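Speaker notes: Getting things fixed in a small town
Talk for the Vikbridge library evening series, 7 pm start, 40 minutes plus questions

Opening (stand away from the lectern, no slides yet)

Hello everyone, and thank you for coming out. I know the heater in this room has two settings and neither of them is comfortable, so keep your coats handy.

I want to talk tonight about mending. Not the fancy kind with gold in the cracks, though I love that too. I mean ordinary mending, the sort that used to happen at kitchen tables and in the back of shops, and how a town can get some of it back. I've been running the Salmont repair evenings for a while now and I'm still excited every single time somebody's toaster goes ding.

Ask: who here has something at home waiting to be fixed? Hands up. (Wait. Everyone will put a hand up. Let them look at each other.)

Right. So we all have the pile. My pile lives in the hall cupboard and contains a lamp, two coats with no zips to speak of, and a radio that belonged to my grandfather and picks up one station, faintly, if you hold it by the window.

Part one: what the high street used to do

Show the old directory page if the projector is behaving. Otherwise just read from it.

In the Salmont directory I found at the archive there were three boot repairers, a saw sharpener, a woman who did invisible darning, and a man listed under "umbrellas and parasols, recovered". Recovered! I thought he found lost ones until I worked out he put new covers on them.

People didn't mend because they were better than us. They mended because a coat cost weeks of wages, and because you walked past the person who could do it on your way to buy bread. That second part is the one I'd like you to hang on to. It was on the way.

Tell the Nørgaard story here. Nørgaard's was the last hardware shop on our main street, and it had a counter at the back where you could bring a thing in and ask. You didn't have to buy anything. You'd put your dead tap on the counter and there'd be a bit of a silence, and then a drawer would open and out would come a washer for a few cents. When the shop closed we lost the washers, which you can order, and we lost the counter, which you can't.

(Pause. Drink some water.)

Part two: how an evening runs

We started in September with four tables, one sewing machine and a tin of screws. We got the word out with a poster in the bakery window. I'd baked for twelve people. We ran out of slice in the first half hour.
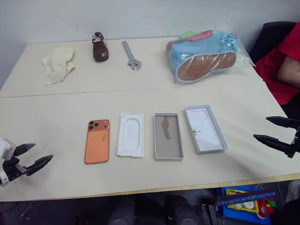
The first thing we learned was to talk before touching anything. Someone sits down with their item and tells you what it does, what it's stopped doing and what they've already tried. The third question is the gold one. People are a bit shy about it, but if they've already had the back off and there was one screw left over at the end, you really want to know.

The second thing was that the owner stays. We don't take things away and hand them back finished. You sit next to the fixer, you hold the torch, and by the end you've usually done half of it yourself. I've watched a teenager who came in with his mum's vacuum cleaner stay on to help with three more.

Anahera Whitcombe runs our sewing table and she has a rule I've stolen for everything else: start with the ugliest bit. If the lining is shredded, look at the lining first. There's no point putting a lovely new button on a coat that's coming apart underneath it.

Her advice on socks, for anyone who asks (someone always asks):
Darn before the hole is a hole. Hold the heel up to the light and if you can see the lamp through it, it's time.
Use wool a shade thinner than the sock.
Go well past the edges of the thin patch.
Don't pull tight, or you'll get a lump and feel it all day.

Bring out the darned sock and pass it around. It's clean, I promise.

Part three: the numbers, quickly

I kept a notebook from the first night, and I love this notebook. In our first full year we saw 382 items. Of those, 62 were lamps, which surprised me until I thought about how few parts a lamp has and how long people will keep a dead one because they like the shade.

Since the beginning we've logged 2,189 items. I'd love to tell you every one of them went home working, and they didn't. Some went home with a diagnosis and the name of a part. Some went home in the same bag they came in, and the owner said, well, at least now I know. I count those as good evenings too.

If anyone asks about money: we've spent $3,777 in total, most of it on the second sewing machine, the electrical tester and a frankly enormous amount of thread. The tester is the one thing I'd tell you to buy before you open. Anything with a plug gets tested before it leaves, with no exceptions, including my own kettle.

Part four: starting one here

This is the bit I'm most looking forward to — slow down and don't gabble it.

You need a room with decent light, enough power points and a kettle. You need three or four people who like fiddling with things. Xuelian Hou, who does our electronics, learned by taking apart clock radios from the tip shop, and she'll happily come over for your first couple of evenings. She told me to say so, and to mention that she likes lemon cake.

Keep the first one small. Sewing, lamps and bikes will fill a night. Leave microwaves alone altogether, as they can hold a dangerous charge even when they're unplugged.

Have a sign-in sheet with room for a description, and please make the boxes big. Our first sheet, the Cemudier template I downloaded, had a space the size of a stamp, and half of it just says "broken".

Questions

Likely ones: insurance (yes, get it, talk to your council first), phones (screens sometimes, water damage no), whether we charge (a jar by the door).

If it goes quiet, ask what's in their pile. Then put the sign-up sheet on the table near the biscuits and leave the pen on a string.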